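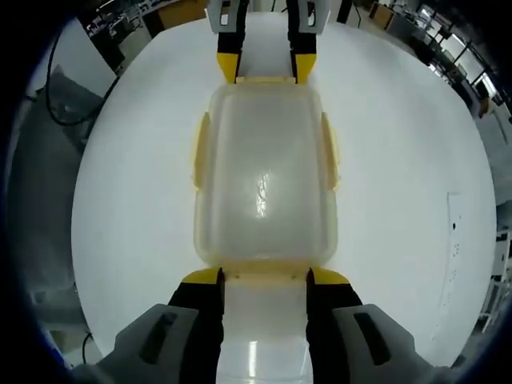
半透明塑料保鲜盒，长边两侧带黄色锁扣。

# Dokine 招聘：餐盒整理与包装员（日班）

Dokine 是一家餐盒租借和回收公司，客户主要是写字楼里的小食堂、托管班和几家做团餐的厨房。盒子送出去，用完收回来，清洗之后由整理间检查、配盖、装箱，再送到下一家。现因订单增加，整理间招人，长期岗位。

## 工作内容

- 从周转筐里取出洗好的盒子，放到白色台面上逐个检查。
- 看盒身有没有裂纹、发白的折痕和洗不掉的油渍，看锁扣能不能扣到位。
- 盒与盖按型号配对。两种型号的盖子外形接近，尺寸差一点，混装后扣不紧，入职时会教怎么分。
- 合盖，两侧锁扣都扣上，叠放，装箱，贴标签。
- 挑出来的次品放进红筐，在登记表上写明是盒身、盖子还是锁扣的问题。
- 下班前擦台面，把空筐推回清洗间门口。

清洗由另一组负责，本岗位不用碰洗碗机，也不用送货。

## 检查标准

盒子表面有轻微划痕可以继续用。盒边发黄要分情况：有的型号本来就带黄色，属正常；用久了染上咖喱或辣油颜色的，送回清洗间再洗一遍，仍洗不掉就报废。锁扣扣上后用手轻轻一拉就开的，不能装箱。盖子内侧有水珠的，放回晾架，晾干再配。

每人每班整理800个左右的说法在以前的招聘里出现过，现在不按这个数考核。新人头两周只看准不准，不看快慢。

## 要求

1. 年满18周岁，能办理健康证。已有健康证的请带原件，费用由公司报销。
2. 能站着工作，中间有休息。台面高度可以调，个子高或矮都不影响。
3. 看得清细小裂纹，戴眼镜没有问题。
4. 上班不戴戒指、手链，不留长指甲，不喷香水。
5. 识字，会填简单表格。

学历、性别不限。做过食品包装、洗碗间、仓库拣货的优先，没做过也可以报名。

## 时间和待遇

- 早八点到下午四点半，中午休息半小时，包一顿午饭。
- 每周做五天，休息日轮排，提前一周出表。
- 试用期一个月，试用期和转正后的基本工资一样。
- 转正后每月全勤奖100元。
- 按规定缴纳社保。
- 工作服、防滑鞋、手套和帽子由公司发，离职时交还工作服和鞋。

基本工资面试时当面谈，会写进合同。不收押金，不收培训费，也没有委托任何中介。如果有人以我们的名义收钱，请不要付。

## 地点

Ostine 园区二号楼一层，从北门进，过了 Clolo 的仓库右转，看到卸货平台旁边的灰色门就是。园区南门只走货车，行人和电动车请走北门。电动车可以停在楼后的车棚，有充电位，要自己带锁。

整理间里有空调，冬天开暖风。隔壁就是清洗间，机器开着的时候有些吵，介意噪音的请考虑清楚。

## 另招：周末兼职

Haddad 托管中心的订单每到周末集中回盒，需要三名兼职，上午九点到下午一点，工作内容与上面相同，按小时算，当月结清。兼职同样需要健康证，午饭照样提供。学生可以报名，但须满18周岁，并且能连续做满一个月。

## 报名方法

直接到整理间旁的办公室填表，上午九点半到十一点、下午两点到四点都有人。请带身份证和健康证，没有健康证的先带身份证来。填表后会安排一次试做：拿一筐混在一起的盒子和盖子，分好型号，挑出有毛病的，大约二十分钟，做完当场告诉结果。

来之前想先问清楚的，可以打园区总机转分机1628，说找 Dokine 整理间。午休时间电话可能没人接，请晚一点再打。

报名从即日起，招满为止。

Dokine 整理间
2021年11月20日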